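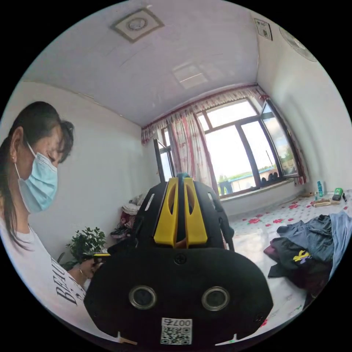
Unit 4: Writing Work Instructions
Handout for the Wednesday group. Instructor: Amr Soliman

Read this before class and bring your own draft, printed, double spaced. Reading for this week is Frerichs, the chapter on procedures. The library copy is on two-hour loan and there is a second one in the department office.

What a work instruction is

A work instruction tells one person how to do one task at one station. It sits below the procedure, which says who does what and in what order across a department. If your draft mentions three departments, you are writing a procedure and should cut it down or change the title.

Bernd Frerichs calls the reader of a work instruction "the second-week worker." This person has been shown the job once and remembers most of it. Write for that reader. A complete beginner needs a trainer standing next to them, and an old hand won't open the binder until something goes wrong.

Steps

Start each step with a verb: turn, press, lift, check. One action per step. Two actions can share a step if they happen at the same moment, such as holding a lid down while turning the key.

Put conditions first. "If the light is red, stop the belt" works better than "Stop the belt if the light is red," and the difference matters most when the step is read aloud.

Warnings go before the step they apply to. This is the most common error in student drafts, and I take off points for it every time.

Numbers and units

Write the number the worker will see on the gauge or tool. Don't convert. If the scale is in ounces, the instruction is in ounces. Give a range when a range is allowed, and say what to do when the reading falls outside it.

Case: the Mestham packing line

Mestham had a single instruction for its packing line with 172 steps. New hires were handed the whole thing on their first morning. Supervisors found that most people read the opening page and then copied whoever stood beside them.

The rewrite split the document by station. The longest of the new instructions had 24 steps and the label station had 21. Very little text was thrown away – most of the work was in moving it to the place where it was needed.

Compare this with the Tiedemann sample in your course pack, where the text was shortened but the order was left alone. Be ready to say which steps you would move.

Testing a draft

Give the draft to someone who has not done the task. Stay in the room and keep quiet. Write down each place where they stop, go back, or ask a question. Fix those places first and leave the wording you happen to dislike for later.

For next week

1. Revise your draft using the notes from your partner.
2. Test it once, with a person from outside the class.
3. Hand in both versions and your test notes, stapled together.

Drafts without test notes will be returned unmarked. Office hours are the same as last month, except that the June sessions move to the room across the hall.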